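Packing a mixed fruit basket into one plastic bag without crushing the grapes
Flemidby Neighbours Help Board > Kitchen and groceries
Posted Tue 27 November

Manolakis
Hello all. Every week I share out fruit and vegetables for families on our street, and I must move everything from the basket to thin plastic shopping bags. My basket usually has mangoes, a lemon, limes, and always grapes. The mangoes are heavy and last time the grapes at the bottom became juice. In which order should I put the things? Also, do I need a stronger bag? The shop sells a box of 60 paper ones, but I still have many of the plastic kind at home and I would like to finish them first.

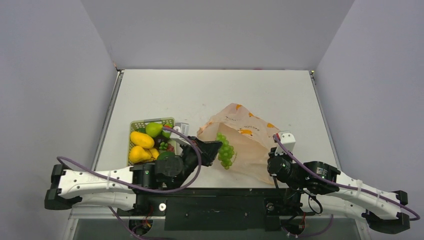 Green basket with mangoes, lemon, lime and grapes, and the bag open on the table.

3 replies

Gilelex
Hard fruit goes first, grapes last. I would lay the bag flat, open the mouth wide with both hands, and put the mangoes in lying down, side by side. After this the lemon and limes, which can fill the holes between. The grapes go on top of everything, and please do not tie the bag tight over them. If the bunch is big, cut it into smaller bunches with scissors before you start, then they sit much better.

Jastovwood
paper is better, plastic sweats

Flemidby_North
I agree with Gilelex about the order, but I want to add something about vegetables, as you wrote that you share these also. A capsicum is strong on the outside but it is hollow, so I count it as soft and never put it under a mango. Tomatoes the same.

For closing, I twist the top only one time and let it stand up loosely. 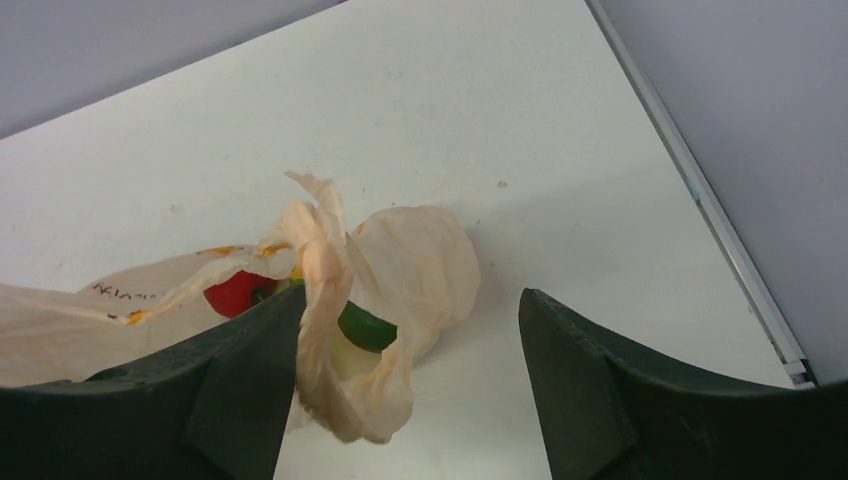
A double knot is a bad idea, because the person at home will tear the bag to open it and then you cannot use it again. If you write the family name on the plastic, do it with a marker while the bag is still empty and flat. On a full bag the letters go into the folds and it is difficult to read them. I learned this in May, when two of my neighbours took home the wrong bags.

About the strength: for one basket of fruit I use a single bag and carry it with my hand under the bottom.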